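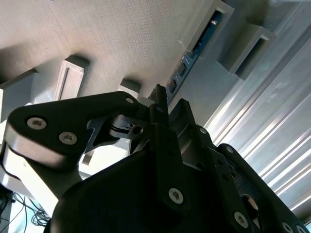
Isauro Salinas
Product lead, Mivgate

Mivgate 12 is the wrist-camera release of our planning software. It takes the close view from the gripper, hinged links, screws and all, and works out which parts of the picture belong to the robot and which it ought to avoid hitting. Older versions were less fussy about the distinction.

Fixed brackets, extrusion and circuit boards go into the collision map as obstacles. Cables get a wider margin, cables being what they are. The margin is set per cell and defaults to 20 mm, which our support desk considers optimistic.

The self-mask editor is new. Draw round your fingers once, save the mask with the tool, and the planner will stop swerving to avoid its own hand.

Runs on the Moredeo controller, firmware 2207 or later. Maps hold up to 3000 obstacles – if you need more, consider tidying up. Existing Carrillo tool files import as they are, comments included, however rude.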